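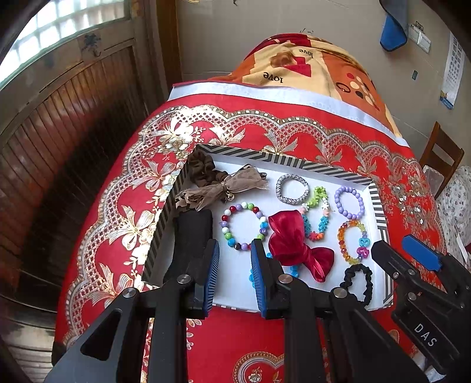

Re: [stallholders] Zareo for the winter season?

Sunday, August 31, 2025
From: Reiko Koyama

Chie Chiba wrote:

> Hello all,
> I had a long call with Zareo on Thursday and came away quite excited. They
> want small makers of jewellery and hair things, they do the listings, the
> payments and the postage labels, and for the first 70 sellers who join as a
> group there is no monthly charge. They say sellers who move over from a
> stall see their takings go up by 88 per cent in the first season.
>
> I think we should go in together as one shop, under one name. It would save
> us all standing in Hiebert Hall in December with our coats on. Could people
> say yes or no by the end of the week?
>
> Chie

Chie, thank you for sitting through the call. I've read the seller terms you forwarded, all of them, twice, and I'm a no for now. I'll put my reasons down properly so that anyone who wants to can pull them apart.

1. The 88 per cent

Up from what? I wrote and asked, and was sent a link to the same page you had. It doesn't say how many sellers were counted, whether the ones who gave up were included, or whether "takings" means before or after their cut. If I sold one scrunchie in a wet November and two the following month I could claim a rise of 100 per cent and nobody would ask me to run a marketplace on the strength of it.

Hiebert Hall, for all its faults, gives me a number I can check, because it's the money in the tin minus the table fee. I can do that sum in the van.

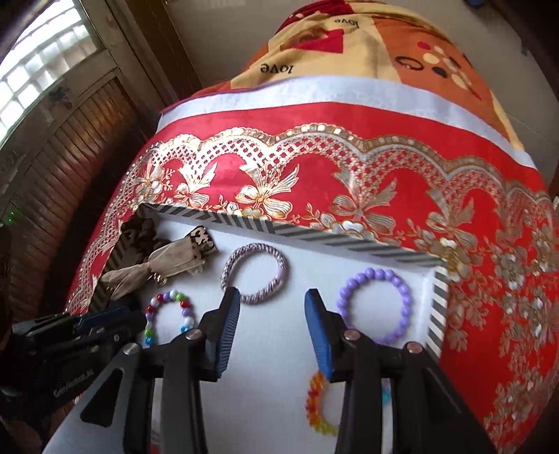 I'd also like to know what sort of stall they mean. Somebody selling candles at a large weekly market is in a different trade from those of us with a tray of bracelets at a hall that opens when the playgroup isn't using it.

2. The cut

"No monthly charge" is true as far as it goes. Clause 9 has a commission on the sale price and on the postage as well, which I had to read three times. There is then a "handling contribution" if the parcel is under a certain weight. Everything we make is under a certain weight.

Those of you who were on this list for the Nekgate business will remember that it started the same way. Free to join, free to list, and then a letter in the spring about changes to help us grow. I left with £1246 of sales on paper and roughly half of that in the bank, and it took months of emails to get the last payment out of them. I don't say Zareo are the same people. I do say the wording is very similar, and clause 14 lets them alter the fees with a fortnight's notice.
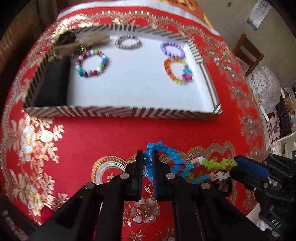 What would change my mind is a fixed fee, in writing, for a full year. I asked for that too. The reply said that my feedback had been passed to the team.

3. One shop, one name

Here I'm less sure of my ground, and I'd like to hear from others. A shared shop means a shared star rating. If I post something late, Chie gets the one star for it. It also means one bank account, and the terms are quite clear that whoever's name is on it owes the tax and the refunds. Are we happy to let one person carry that? Chie, are you? I wouldn't be, and I like you all very much.

Verisetti does at least let each maker have their own page and their own payments. Their site is ugly and the search is poor – I typed in "hair bow" and was offered a cross-stitch kit – but I could find out what it would cost me in five minutes without a call.

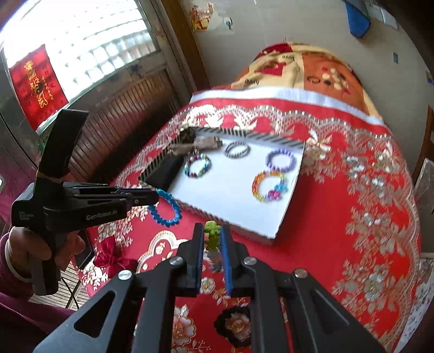 4. What I'd do instead

Keep the December tables. Hiebert have already told us the price and it hasn't moved. The heating is another matter, and I've stopped believing what they say about that.

If a couple of people want to try Zareo separately, with a few pieces each, then please do, and write down every charge as it comes in, including the small ones. We could look at the figures together in the new year. I'd much sooner trust a scruffy page of sums from somebody on this list than the brochure.

And please could we not do this by the end of the week? Half the list is away. The offer "closes soon", according to the banner, but the same banner was up when I first looked in June.

Chie, can you send me the second attachment again? Mine opens as a blank page.

Reiko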